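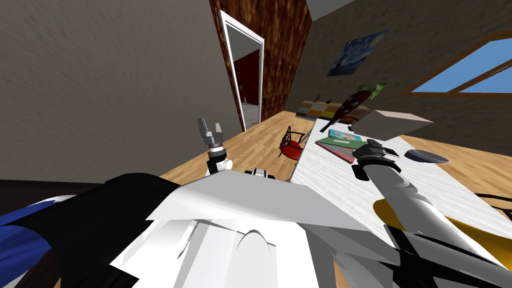 Guides > Watering > Drip kits > Setting up the Undel 244

Home Guides Seed Starting Watering Compost Contact

Part 2: Hooking up the bucket and running the lines

If you made it through Part 1 you've got your parts sorted and your pots lined up where they're going to live for the summer. Now comes the fun part (well, I think it's fun!), getting water from the bucket to the plants without you standing there holding a can. I run the Undel 244 on my own porch with herbs, peppers and one very thirsty fig, and these are the steps I use every spring when I take it out of storage.

Before you start

You'll need the 5-gallon bucket with its lid, the pump, the timer box, the long roll of main tubing, the bag of thin tubing, the drippers, and a pair of scissors that actually cut. A mug of hot water helps a lot too, you'll see why in step 4.

CAUTION: Keep the timer unplugged until the steps tell you to plug it in. The pump should never run dry, not even for a quick test. I burned one out that way and it smelled terrible.

1. Rinse the bucket. Even a new one has dust in it, and dust is what clogs drippers. Swish it out with the hose and dump it on the lawn.

2. Put the bucket where it's going to stay. Full, it's heavy, and you really don't want to drag it across the porch later. Pick a shady spot if you have one. The water stays cooler and you get a lot less green slime.

NOTE: The top of the bucket needs to sit lower than your lowest dripper. If it's higher, the water keeps siphoning after the pump shuts off and you come out in the morning to an empty bucket and a swamp. If your pots sit on the ground, go to "Pots on the ground" at the end of this section before you go any further.

3. Drop the pump in and press the suction cups down on the bottom. Wet them first or they won't grab. Feed the cord and the main tubing out through the notch in the lid.

4. Dip the end of the main tubing in your mug of hot water for a slow count of twenty, then push it over the pump outlet while it's soft. Push until it stops. It'll feel like too much, but keep going — a loose joint down there loses pressure and you'll blame the drippers for it.
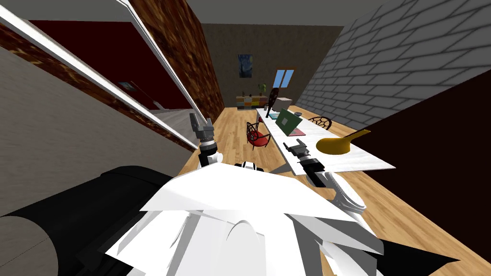
5. Walk the main tubing along your row of pots, behind them if you can, so you're not tripping on it in June when everything has gotten bushy. Don't cut it yet! Lay the whole run out, leave some slack at the corners, and let it sit in the sun for a while so the curl relaxes. Then cut it a hand's width past the last pot and push in the end plug.

6. Punch a hole for each pot with the little punch tool. Go straight in, with a twist. If you punch one in the wrong place, use one of the spare plugs in the bag. Tape won't hold, I've tried three kinds.

7. Snap a connector into each hole, push thin tubing onto the connector, and cut it long enough to reach the middle of the pot with a bit left over. Add the dripper last.

8. Stake the dripper halfway between the stem and the rim. Right up against the stem keeps it soggy, and peppers especially hate that.

CAUTION: Don't mix fertilizer into the bucket, even the kind that says it dissolves completely. It leaves grit in the drippers. Feed by hand, on top of the soil, same as you always did.

Choosing drippers

The gray ones that come in the kit are fine for herbs and anything small. For big pots I swap in the Kostska adjustable ones, which have a cap you twist to open or close. Start them almost shut. The fig gets two and the basil gets one gray one, and the rosemary gets nothing at all, it does better when I forget about it.

First run

9. Fill the bucket to the line, put the lid on, and only now plug in the timer.

10. Press and hold the drop button until the light goes green. The pump hums and you'll hear it spitting air for a bit. Let it. Once the drips start, walk the line and look at every single dripper.

11. If one isn't dripping, pull it off and let the tube run free for a second, then push it back on. That fixes it most of the time. If it doesn't, check for a kink behind the pots.
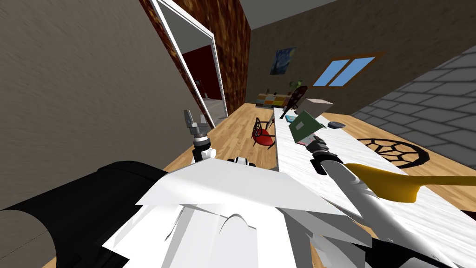 12. Set the timer for early morning, the shortest run it offers, once a day. Leave it there for a few days and poke your finger in the soil each evening. Still damp down to your second knuckle? Leave it alone. Dry? Go up one notch and wait again before you touch anything else.

NOTE: The timer forgets its settings if it's unplugged for more than a few minutes. I keep mine written on a strip of masking tape stuck to the bucket lid.

Pots on the ground

If your pots sit lower than the bucket you need the anti-siphon valve, the small clear piece with a cap on it. Cut the main tubing just after it leaves the lid, push the valve in between the two ends, and make sure it stands upright above the water line. Run the pump, shut it off, and check that the drips stop. If they keep going, the valve is probably upside down. There's an arrow on the side and it's very easy to miss.

Next: Part 3, Going away for a week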